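Fledo gripper fingers, the long ones — two months in

Bought these for the arms we're building in the shared shop on Harko street. Paid 155 for the pair, shipping was extra and slow. Sharing the bench with Belmiro Rocha, who had the older Gitska fingers on his arm and hated them, so I had something to compare with.

Short version, I'd buy them again. Long version is below, sorry its in pieces, writing this between jobs.

Fit. The base lined up with our mount on the first try. Screws in the bag were too short, I used my own. Took me 30 minutes including finding the hex key. Belmiro did his in less and won't stop mentioning it.

Grip. The ridges on the inner edges are the reason to get these. Fine and close together, all the way down most of the finger. Plastic tubes don't slide, even when I come in crooked. The Gitska ones were smooth and I had rubber bands on them by the end. Haven't tried glass, not going to for a while.

Opening. Wide. More than I need for tubes, good for boxes. Tips are blunt so you can bump a rack and not wreck anything, but getting between two tubes that sit close is a pain. Slow down there.

View from the wrist camera with the fingers open, clear plastic at the back right:
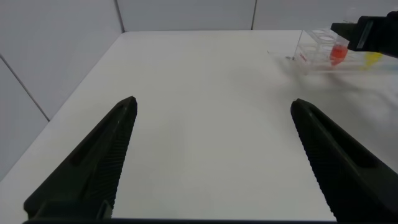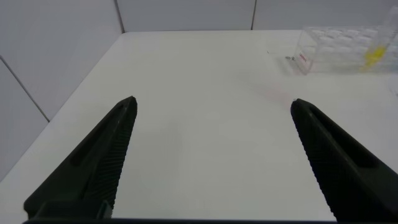
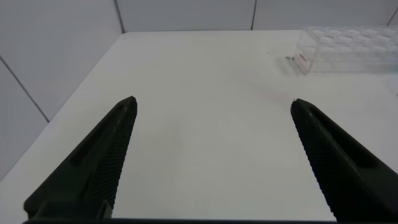
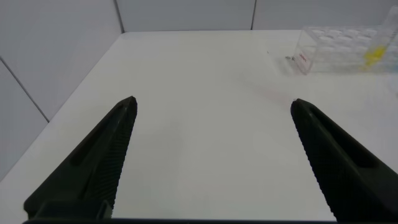 What I don't like

They eat a lot of the camera view. Both fingers come up from the bottom and you lose the corners. I tilted the camera mount 2 notches and it helped a bit, then the cable started rubbing so I put it back. If your camera sits higher than ours you may be fine.

Black on a white table is great for seeing the tips. In the evening with the shop lights half off, not so great. Clear plastic is hard for the camera at any hour, can't blame the fingers for that. A bit of color in the rack helps me line up.

The ridges pick up dust. Old toothbrush gets it out. Also wipe the table more than you think, specks show up on white and I keep chasing them on screen thinking they're parts. Pink smudge on ours is still there, tried twice — any tips welcome.

Instructions are one folded sheet, tiny print. Part number is 1821 if you need to reorder, its only printed on the bag so dont toss the bag like I did. Fernanda Simões at the shop had hers and read it out to me over the phone.

Who should get them

Anyone picking up tubes, caps, small boxes. For soft stuff I'd look at something else, the ridges would probaby leave marks. Four stars. Would be five with the right screws.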